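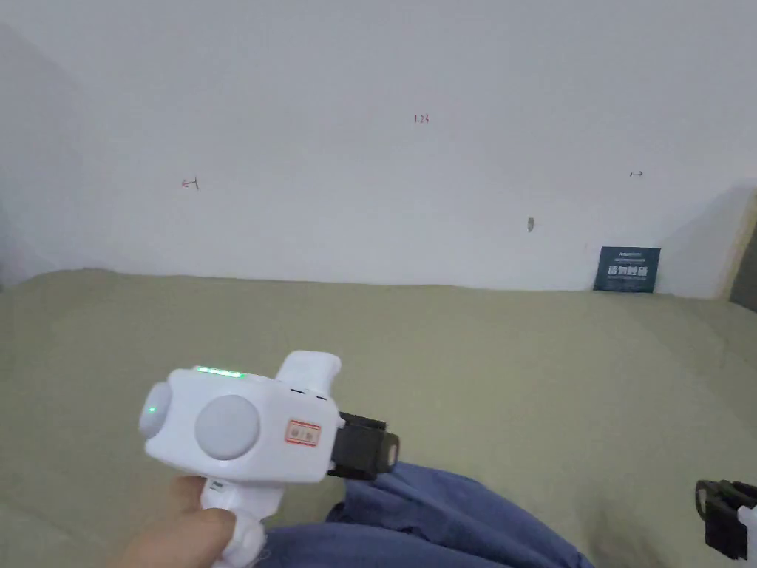 Progress report to the Belkadi fund: Prurkska backup internet link
Period covered: January through March

Work on the second link into Prurkska continued this quarter. The microwave hop from Odemero to the ridge site is up and passing test traffic. It is not carrying customers yet. The town still depends on the single fiber line, which went down 2 times in the period. The longer outage lasted 12 hours and took out card payments, the clinic's phones and most cell service.

Zollden, our contractor, finished the tower foundation in February. The backup batteries arrived late and went in during March. We have moved the generator test to April.
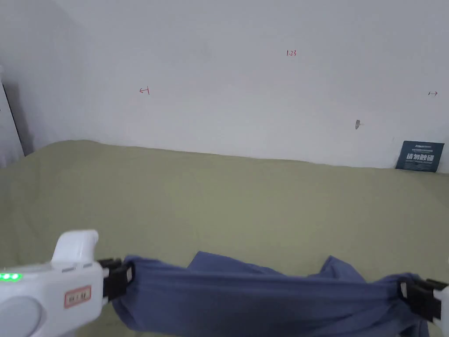 Router setup at the exchange is done except for automatic failover. At present a technician has to switch traffic by hand. The vendor has sent a software fix and we are testing it overnight, after 1 a.m., when use is low.

Of the 2,669 accounts in town, 1,595 have been moved to equipment that can use either route. The rest are mostly on the east side, where older cabinets need new cards. Those are on order.
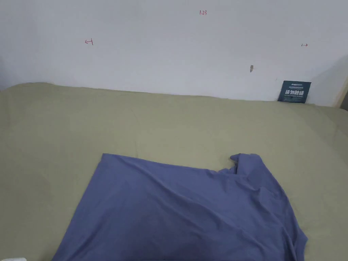 Blue garment on a green sheet.

Spending is within the approved budget. Freight cost more than planned, and we covered it from the contingency line. We are not asking for additional money this quarter. 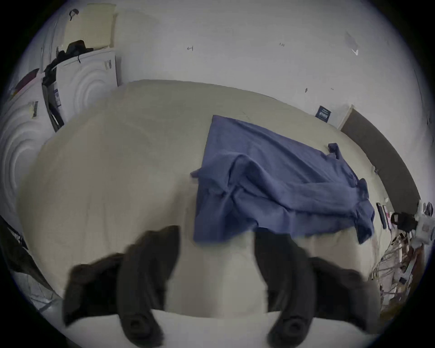
When will customers be able to use the backup link?
We expect to open it to the moved accounts in June, provided the failover tests pass. East side accounts will follow once their cabinets are upgraded.

The next report will include the generator results and a revised schedule for the east side.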